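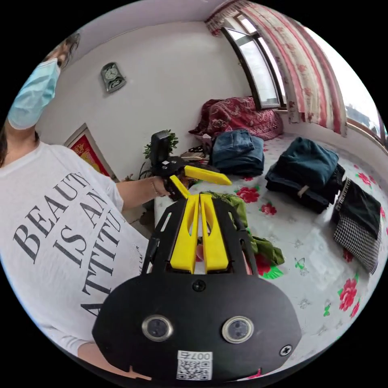 Pladirier Site Office wrote:
Our office does not support the revised wording of section 8. The present rule asks for clean, plain clothing in public areas and leaves the rest to the supervisor on duty. The revision would permit any printed shirt that is "not offensive," and it does not state who is to decide. We request that the present text stay in force until this is settled.

Melora Staff Services wrote:
Thank you for the comment. It has been entered under item 2561. Please note that the revision names the site supervisor as the deciding party in the second paragraph, under "Questions of fit and content." The wording may be easy to miss, and we will consider moving it up.

Ranjbar Branch wrote:
We have read that paragraph and do not find it sufficient. A supervisor at Ranjbar may accept a shirt that a supervisor at Pladirier sends home. Staff who move between sites will receive two answers in one week. Our branch favors a short list of what is allowed: plain shirts, shirts with the Jamosard name, and shirts with general wording of no political or commercial kind.

Pladirier Site Office wrote:
"General wording" is not a clear term either. Song lyrics, sports teams and charity runs have all been raised with us since December. Each employee believed the shirt was general.

warehouse_second_shift wrote:
Staff on the second shift wish to add that most of us never meet the public. The survey returned 61 replies from the warehouse, and the most common request was for short sleeves in the summer months. Slogans were hardly mentioned. We ask that back areas be left out of the rule on printing altogether.

Ranjbar Branch wrote:
We can accept that for back areas, provided visitors on a tour are covered by a separate line. We do not agree that the matter is small for front desks.

Melora Staff Services wrote:
The following changes will be made to the draft:
Back areas are removed from the rule on printing.
Front desks keep the present rule for now.
The paragraph on the deciding party becomes paragraph 2.
Masks, badges and jewelry remain under their own section and are not part of this item. Replies on those subjects should be posted there.

Pladirier Site Office wrote:
Our office accepts the first and third changes. We maintain our objection to the words "for now" and ask that a review month be given in the text.

warehouse_second_shift wrote:
Noted with thanks. Please confirm whether the loading dock counts as a back area, as customers collect orders there until 4:00 p.m.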